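Prodora opens trial of its PC refit kit

Robots that can put a desktop computer together are a step closer to the local repair shop. Nurkthorpe firm Prodora has opened its Inga kit to outside workshops, and the first look is a cracker!

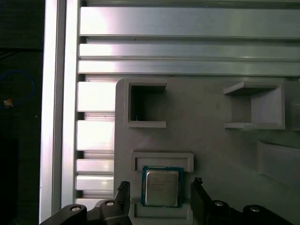 1 min read

Inga is sold as an add-on for shops that already own an arm. Buyers get slim gripper fingers, a light grey parts fixture with a pocket for each component, and the software to tie it all together. A processor stands upright in its slot, so the fingers can come in from either side.

"Chips are the fiddly bit, and I love watching it line up on one," said Flor Ospina, who leads the project. Her team has been through 14 versions of the fixture since December.

The kit is meant for ordinary cases too. A black desktop tower can lie on its side on the slotted aluminium table, panel off and CPU socket open, with the fixture right next to it (memory gets a pocket as well). 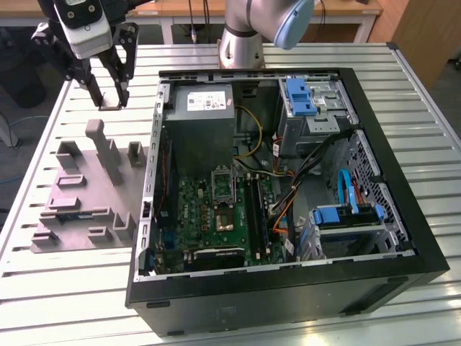

Where to try it

Three workshops have places in the trial, and Drernberg is the first of them. Manager Stefaniia Dovhaniuk said her crew refitted 341 office machines by hand last year and can't wait to get started.

Prodora hopes to have roughly 100 kits ready once the trial wraps up. Pricing is still to be set.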